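Limeck Home Trial Kit
Shelf and basket set for testing household robots

Product no. 1707
Made by Limeck
Page updated Apr 1, 2021

Can a robot tidy a bedroom yet? We get this question from almost every customer, also from those who only came to us for storage furniture. Our answer is that it can do parts of it, on a good day, with a person near. The Home Trial Kit is made for finding out which parts.

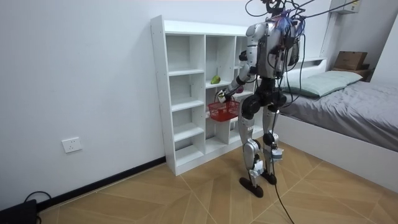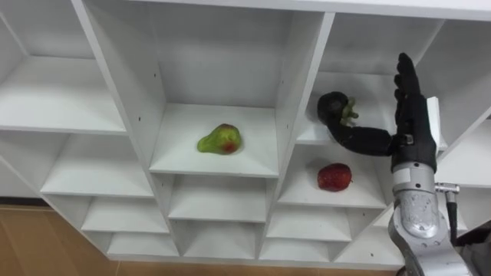 What the kit is for

The kit gives you one chore that can be repeated many times in the same way: picking small things from open shelves, carrying them in a basket and putting them back. It is a small chore, and most people do it while they think of something else. For a machine it contains many of the difficult things at once. It must see into a compartment with side walls, bring a hand in without hitting the edge, close the fingers with the right force, and come out again with the thing still in them.

We chose open compartments because they are common in homes. A table is easier, as the arm can come from above and from all sides. In a compartment there is one way in and the same way out. Several groups who had good results on a table told us that they had to begin again when they moved to the shelf.

What you get

Shelf unit, white, open front, with compartments in different sizes
Back panels for all compartments
Small carrying basket with handle
Wall fixings, two sets
Score sheets, one pad
Handbook in English, 80 pages
Adhesive marks for the floor

The robot is not included, and neither is the fruit. We are asked about the second more often than you would think. Buy it fresh from an ordinary store. Plastic fruit is lighter and harder, and a hand that can hold a plastic pear may leave marks in a real one.

Can a machine do it?

We do not want to sell you a promise, so we will tell what we have seen so far. Torunn Boström, who wrote the handbook, has kept notes from trials at customers' sites since November. The following is taken from her notes and from our own test room.

Picking up one firm piece of fruit from the middle of a shelf is now something a good system can do again and again. An apple is the easiest of the things we recommend. It is almost the same from every direction, and it has a size that most hands like. A pear is a little harder, as it can roll in a curve when the fingers touch it on the wrong side. When it stops against the back panel, many systems do not try again. They wait for a person.

Small and soft things are still hard. Grapes are a good test. A grip that is strong enough to lift them can also crush them, and the fingers often hide the thing from the camera at the moment when it matters most.

The basket is a chapter of its own. To hold a basket still with one hand and work with the other requires that the whole body keeps its balance while the weight changes. A basket also swings. Please try it first with nothing in it, then with one piece, and only after that with more.

Walking between the shelf and another place in the room is possible for some machines, but we advise to test it separately. If you mix walking and picking from the start, you will not know which one has failed.

And speed? A person empties the shelf in less time than it takes to read this paragraph. We have not seen a machine that comes near. For a household this may not be so important – if the work is done when you come home, you do not care how long it took. In a shop, where somebody must fill shelves before opening, it is important.

The four trials in the handbook

Trial A, Remove. The robot takes one item from a named compartment and puts it in the basket. The basket stands on a stable surface.

Trial B, Return. The robot takes one item from the basket and places it in a named compartment. It must stay there after the hand has let go.

Trial C, Move. The robot moves one item from one compartment to another. No other item may be touched.

Trial D, Carry. As trial A, but the robot holds the basket by itself during the whole trial.

Each trial is repeated 7 times with the same setup before anything is changed. Write the result also when it is bad. A score sheet with only successes does not help the next person who uses the room.

The score sheet has a box for "person helped". Tuva Nordin in our customer support asks every customer to use this box with care. If somebody pushed the apple a little to the front, a person helped. If somebody held the basket for a moment, a person helped. We have received very nice results where this box was not filled in, and when Tuva called to ask, there had been a hand on the shelf in half of the runs.

Setting up

1. Place the shelf unit against a straight wall, on a level floor. Use the wall fixings. An arm that comes in too fast can move an unfixed shelf.
2. Leave free space in front of the unit so that the robot can turn and a person can pass behind it.
3. Put the floor marks where the robot starts. Photograph them, as they come off after much cleaning.
4. If your robot works with cables, lead them so they cannot catch on the shelf or on furniture. Check this again after every change of position.
5. Keep the light the same during one series. White panels reflect, and some cameras have trouble with white on white.
6. Decide who holds the stop button. This person does nothing else.

A normal room is better than a laboratory for the later trials. Beds, boxes and sockets make the space narrow in the way a home is narrow. But please begin in a room with much space, and move when trial A and trial B work.

Care

Wipe the shelf with a damp cloth and mild soap. Do not use solvent. Juice should be removed the same day, or it will make the surface sticky and the results wrong. Small marks from fingers and grippers have no effect on the use. Shelves that are damaged at the front edge can be ordered one by one.

Versions

Home Trial Kit, standard: as listed above.

Home Trial Kit Platuvia: the same unit with gray panels, for customers whose cameras do not work well with white. Named after the laboratory that asked for it first.

Eide extension: one more column of compartments, to be fixed on the left or right side. It can be combined with both versions.

Vamel insert: a set of low front edges that are pressed on the shelves, so that round things do not roll out. We recommend to run the trials without it first. With the insert the hand must lift higher before it comes out, and several customers found this more difficult than the rolling.

Questions we receive

Can we use other items than fruit?
Yes. Socks, cups and toys are all used by customers. Write on the score sheet what you used, otherwise the results cannot be compared.

Does the robot need two arms?
For trials A, B and C one arm is enough. For trial D two arms are required.

Can a person steer the robot from a distance during the trials?
Yes, many do this in the beginning. There is a separate box for it on the sheet. Please do not mix steered runs and independent runs in one series.

How many runs do we need before we can say that it works?
The handbook suggests 300 runs over different days and with different fruit. It sounds much. After the first hundred you will have seen most of the simple errors, and the rare ones come later.

Is the shelf also usable as a normal shelf?
Yes. Some of our customers put books in it when the project is finished.

Ordering

The kit is delivered flat in two boxes and is mounted by two persons. Tools are included. Schools and universities can borrow a kit for one term, if they send us the score sheets afterwards. For orders, loans and spare shelves, please write to Tuva Nordin at Limeck customer support and state the product number.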